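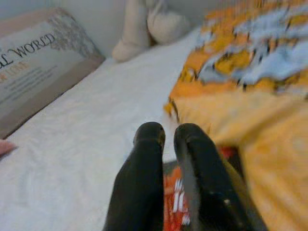 Bedroom Clear-Off, notes and data card

Posted by the Hurkemora tidy-up notes, 2023-01-08

# Bedroom Clear-Off

Written fast, will fix later. Covers what's in the set, how the beds got loaded, what counts as cleared, what to skip. If you only want the file layout, go down to Files.

## Short version

- 2,131 pictures of stuff on beds and the clearing of it
- 84 clearings, each one start to finish
- 11 bedrooms, all lived in
- 2 passes: Polla (the first one, November) and Brusalar (after)
- Indoors only. No outdoor anything.

One clearing = one bed, one load of things, everything put away somewhere sensible. Some are quick. Some drag on, mostly books.

## Why beds

Beds collect things. You come in, you put the bag down, the mail goes on the bed, the book you meant to read goes on the bed, then it's night and it all has to go somewhere. We wanted that job and not the nicer one where somebody lays out six clean objects on a table.

Also beds are a pain as a surface. Soft. Things tilt, small packages slide into a dip, a heavy book makes its own dip and the thing next to it rolls in. White sheets wrinkle and the wrinkles look like edges. All wanted.

## What's on the beds

Loose groups, not a strict list. Full one is in items.csv, which has spelling mistakes, sorry.

**Flat and big.** Hardback books, boxed sets, atlases, photo albums, board game lids. Pale covers on pale sheets are the hard ones and we kept plenty in. Big lettering on the cover helps you tell which way is up, small gray print mostly doesn't.

**Small and boxed.** Little packages and cartons, anything you could close a hand over. Reds and oranges stand out a lot. White boxes much less so.

**Soft.** Socks, scarves, pillowcases, T-shirts. Folded if they were already folded. We did not fold things to make them look good.

**Awkward.** Chargers with the cord still on. Hangers. A belt. Reading glasses, only in the hard cases, only the old pair.

Not in here: food out of its wrapper, medicine, anything sharp, anything with a person's name or address showing that we noticed. Tell us if you find one.

## The bedding

Gets its own section as people kept asking.

- Plain white sheet in most rooms. Some have a faint pattern in the weave, swirls or a quilted look, that only shows in the creases. Label is `white_textured`. If you couldn't see the pattern in the first picture it may still be labeled this way, label goes by the sheet.
- Gray or blue sheet in a few
- Striped duvet, Fonseca rooms only. Worst one for small packages.
- Bare blanket, a handful

Sheets were pulled flat by hand before loading. Not ironed. Nobody's going to iron a sheet for this and it wouldn't last past the first book anyway. If a sheet came untucked during a clearing it stayed untucked until the end.

## Loading a bed

Same steps both passes, more or less.

1. Pull the sheet flat. Pillows off, or all the way up to the headboard.
2. Take the things from the bin for that room. Don't pick, just take what's in it.
3. Put them down from about knee height over the mattress. Put, not drop. Books may be laid down.
4. Leave them how they land. Leaning is fine. Overlapping is fine.
5. One look around for things that went off the side. Back on the bed.
6. Start.

Polla pass had an extra step where the big flat things went down first. Dropped for Brusalar. Result is that in Polla books are nearly always underneath, and in Brusalar a book can be on top of a package and hide it. Keep this in mind if you mix the two.

## Where things go

Every room has four places. They don't move during a clearing.

- **Shelf**: books and boxed sets, spine out if there is a spine, otherwise title up
- **Basket**: soft things
- **Tray**: small packages, chargers, glasses
- **Hook or rail**: hangers, belt, scarves if the basket is full

Books go to the shelf even if the shelf is tight. If it really will not fit, lay it on top of the row. That's marked `shelf_top` and it counts as put away.

Small packages go to the tray with the printed side up where there's an obvious printed side. We argued about this. Some packages are printed all over. For those any side is ok and the field is left blank.

## Order of clearing

Free, with one rule: don't pull something out from under a book. Move the book first. Pulling drags the sheet and takes everything else with it.

What people tended to do without being told:

- small bright things first, as they're easy to see
- then soft
- books last, or one book early if it was leaning on something

No order is better. Don't score it.

## What counts as cleared

Cleared = nothing on the sheet except the sheet. Pillows don't count. Wrinkles don't count, you do not have to make the bed. A few clearings end with the bed made up nicely and those are marked `made_up`, leave them out if it bothers your timing.

Not cleared:
- thing on the floor at the end, even if it was picked up after
- thing in a fold of the sheet, missed. Happens with small packages. Marked `missed_in_fold`
- book put in the basket. Yes this happened

Unfinished ones were kept. They're in the same folders with `done: no`. Please don't throw them out before looking, they're some of the more useful ones.

## Files

```
bedroom-clear-off/
 polla/
 room_a/ ...
 brusalar/
 room_a/ ...
 items.csv
 rooms.csv
 places.csv
 CHANGES
```

Inside a room, one folder per clearing, pictures in time order. `notes.txt` next to them, sometimes empty.

items.csv columns:

- `item`: short everyday name. "book, large" and not the title
- `group`: flat, small, soft, awkward
- `main_color`: one word, by eye
- `words`: yes, no, partly. Is there print on it
- `goes_to`: shelf, basket, tray, hook

`words` is about the item, not about any one picture. A cover with a long title is `yes` even where only the end of it shows. If you need what can be read in a given picture you'll have to do that yourself, we didn't.

rooms.csv has bedding, bed size, which side the window is on. Window side is a guess in two rooms where the curtain was shut throughout.

## Light

Daylight mostly, soft, from one side. Lamps on in the evening ones. White sheets go pale and a bit flat in daylight, and the shading in the folds is about all you get for shape. Evening ones are more yellow. No correction done to either.

## Known problems

- Pale books on white sheets: the outlines are rough. Done late at night. Redo if you depend on them.
- Room names restart at `room_a` in each pass. polla/room_c and brusalar/room_c are different rooms. Bad choice, too late now.
- "box" and "boxed set" got mixed up in items.csv. A big flat thing can be a book or a boxed something and from a cover alone you can't always tell. When unsure we wrote "book or box, large".
- Same bins used more than once, so the same items come back in other rooms. Don't split by item and think you've got unseen things. Split by room, and even then check items.csv
- More socks than anyone needs
- Fonseca rooms have a lower bed, things look further off
- `goes_to` was blank for hangers in the first upload, fixed

## Using it

Fine for: finding things on bedding, sorting by where they belong, telling when a bed is clear, reasoning over what's under what.

Not good for: reading covers, folding, making a bed, anything about how long a person takes to tidy. The clearings were stopped and started and the times mean very little.

Free to use and change, keep the name Hurkemora on it somewhere. If you pass it along, pass this page with it.

## Asking for a room or item out

Everyone who lent a bedroom can have it removed, no reason required. Same for a single item. We take out the whole clearing it appears in, not only the one picture, so the count on this page may drop. Check CHANGES before you quote it anywhere.

## Changes

- Brusalar added, bedding labels redone for both passes
- `shelf_top` added as an allowed place
- hanger rows filled in
- duplicate clearing removed from Fonseca, it had been copied in under two names
- typos in items.csv: some fixed, some still their

Next up is the pale cover outlines, then renaming the rooms if there's time.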